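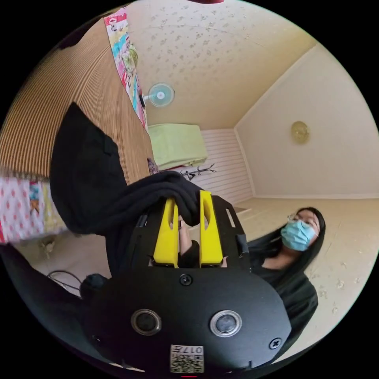

Winter Clothing Sort: Where We Are in September

Hello from the Mollah house! You asked for a short update before the second half of the grant comes through, so I'm writing this between loads.

The main news is that the sorting has moved out of the hallway and into the small room with the beige walls, and it's going so much better. We work down on the floor a lot of the time (my knees have opinions about this) and the heavy things get held up and looked over before anyone folds them. Black fleece is the worst. It shows every bit of lint, it takes up twice the space you expect, and a dark cuff with a hole in it looks just like a dark cuff without one until you get it up in the air. We keep the masks on for this part — old fleece sheds like you wouldn't believe.

Numbers so far

Garments checked and folded: 170
Promised to Dindance for their coat rail: 100
Set aside for mending: 24

The rest are folded and waiting for sizes. A lot of labels have been snipped out over the years, so we measure across the chest and pin on a paper tag. It's slow, but Dindance sent back a whole bag last spring with no sizes on it and I don't want to go through that again.

What the money went on

Mostly storage boxes from Trendus, plus thread, zippers and two lint brushes that are already half bald. I've got the receipts in an envelope and will send copies with the final report. We came in a little under on boxes and I'd like to move the difference over to zippers, if that's all right with you? Nearly everything in the mending pile needs one.

Still to do

The mending, obviously. Then the children's sizes, which I haven't opened yet, and the delivery to Galtimar. They've asked for fleeces and sweaters only, no coats, and they can take them any morning before 11.

I'll write again once the Galtimar bags are out the door. Let me know about the zippers!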